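Como arrumar a mesa do lanche com cestos e caixas pequenas

Por Yusri Ismail
Atualizado em 2024-07-22

Quem lancha todos os dias na mesma mesa acaba por deixar lá tudo: o pão, os guardanapos, as chaves, o correio. O método que se segue serve para uma mesa de cozinha ou de apoio e faz-se numa manhã, com peças que quase toda a gente já tem em casa.

O que é preciso

Um cesto de plástico aberto em cima
Uma caixa pequena, de preferência arejada
Uma taça larga para o pão
Um pano de algodão e detergente da loiça
Uma fita métrica

Passo 1. Esvaziar a mesa

Tire tudo e ponha no chão ou numa cadeira. Deite fora migalhas, recibos e sacos vazios. O que pertence a outra divisão vai já para lá; se ficar à espera, volta para a mesa antes do jantar.

Passo 2. Limpar o tampo

Num tampo branco e mate, use o pano bem torcido e uma gota de detergente. Passe no sentido do comprimento, enxague o pano e repita. Os esfregões abrasivos deixam zonas com brilho diferente. Se a mesa tiver uma cobertura, alise-a com a mão do centro para fora antes de pousar seja o que for.

Passo 3. Medir e escolher as peças

Meça a profundidade da mesa e reserve uma faixa livre à frente para os pratos. A minha mesa é uma Brumau, comprada em segunda mão, e para as peças que ficam em cima dela não gasto mais de 900 gramas de peso no total, para poder levar tudo numa só viagem quando limpo.

O cesto deve ter uma abertura onde caibam os dedos. As paredes perfuradas ajudam, pois as migalhas saem com uma sacudidela no lava-loiça.

Passo 4. Distribuir

Pouse primeiro a taça, depois a caixa e por fim o cesto. Deixe espaço entre eles para passar o pano sem levantar nada.

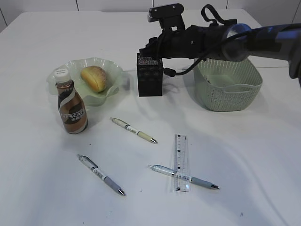

Taça com o pão à esquerda, caixa preta perfurada e cesto verde-claro à direita.

A taça do pão fica do lado de quem se serve primeiro. Se tiver o rebordo ondulado, pegue-lhe por baixo com as duas mãos; as ondas de vidro são a parte que mais depressa lasca. Um pão doce inteiro aguenta ali o tempo do lanche. Depois disso, guarde-o num saco de pano ou numa caixa com tampa.

Na caixa pequena cabem as saquetas de chá ou os pacotes de açúcar. Convém que seja uma coisa só. No cesto vão os guardanapos dobrados e, se sobrar lugar, as bases para copos. Não o encha acima da borda.

Passo 5. Manter

No fim do lanche, guarde o pão, sacuda a taça e passe o pano. Leva 5 minutos. Uma vez por semana, lave o cesto e a caixa em água morna com detergente e uma escova macia, deixando-os escorrer virados para baixo. O vidro lava-se à parte, à mão.

Em março troquei o cesto por um maior e voltei atrás ao fim de poucos dias. Enchia-se de correio.

Dúvidas frequentes

O cesto pode ir à máquina? Depende do plástico. Veja o símbolo no fundo e, se não houver nenhum, lave à mão.

E se a mesa for muito estreita? Ponha a caixa dentro do cesto e deixe só duas peças à vista.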